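One suitcase, 4 days, way too many opinions about pants

Quick one tonight, I still have laundry going and it's late.

So I got back from Elvira's birthday trip and about three of you asked what I packed, because I'd been whining about it in the comments for weeks. October is a terrible month to pack for. Freezing at breakfast, sweating by lunch, freezing again the second the sun goes behind a building. I do not own clothes for that. I own clothes for July and clothes for a funeral.

Rules I gave myself: carry-on only, nothing that needs ironing, nothing I haven't worn at least once before. Broke the last one. More on that below.

The jacket problem

I have a camel coat I love and it takes up half a suitcase. Wore it on the plane like a crazy person. Rocío Alvarado (you remember her from the shoe swap post) told me to just bring a short quilted one and layer, and she was right, and I didn't listen. By the second afternoon the coat was living on the back of a chair and I was borrowing Elvira's cardigan. It's a mustard one. I don't wear mustard. I kind of wear mustard now??

If I did it over - short jacket, thin wool sweater, one long sleeve tee under that. Done. The coat stays home until there's actual snow.

Tops

Brought six. Wore three. The striped Kakico tee did most of the work, it's the heavy cotton kind so it doesn't go see-through or twist at the side seams. Had it since last year and the neck still sits flat. I paid $40 for it and complained at the time, so I take that back.

The silky green blouse looked great for exactly one dinner and then had a soup situation. Cold water, dish soap, hung it in the shower. Came out mostly. There's a shadow if you know where to look, and now I always look.

The other ones just rode around with me. One still had the dry cleaner tag on.

Shoes

Two pairs. White sneakers and the brown ankle boots. I know everyone says two pairs but I really did want a third, I had my hand on the loafers. Elvira Villanueva packed four pairs for the same trip and wore the same sneakers every day, so.

Boots got a new heel tip before we left. Worth it. The old ones clicked so loud in hallways I felt like a detective in a movie.

The dress I didn't buy

There's a Thammasiri wrap dress in a shop near where we stayed. Rust color, long sleeves, real pockets. $329. I tried it on twice. Two different days! The lady was very nice about it the second time. I walked out and had a sandwich and thought about it, and then thought about it the whole flight home. If anyone sees it on sale in a medium please just tell me, day or night.

Elvira said the sleeves were too long. They were not too long.

Pants, finally

OK so this is the part people asked for. I took black trousers (Dostasley, the pull-on ones that look like they aren't) and two pairs of jeans. The stiff dark ones are cute standing up and misery sitting down, and travel is pretty much all sitting down. Never again on a plane.

The light ones with the gathered ankle were the suprise. I've gone back and forth on a stretchy cuff on denim for years, it can go very third grade. But with sneakers it makes a clean line and your socks don't show in a weird way, and with the boots the cuff just sits over the top and behaves. Faded blue goes with everything I brought, even the mustard. Size up if you're between sizes. And dont put them in the dryer, lay them out on a bed or something and shake the legs straight when you remember.

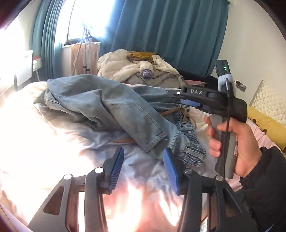
Bags and little things

Flolport crossbody, the small one. Fits phone, keys, card case, lip balm, one snack. The strap is roughly 4 inches too long for me even on the last hole so I tie a knot in it, very elegant. A scarf doubled as a plane blanket. Gold hoops every single day, never took them off.

Forgot: pajamas. Slept in the striped tee. See, that tee.

Next week I want to do the closet clean out, I've been saying it since spring. There's a pile of maybe's by the door that the dog is using as furniture. Send me your rules for getting rid of stuff you spent real money on, I need somebody mean.

OK dryer's buzzing. Towels, not the jeans. Bye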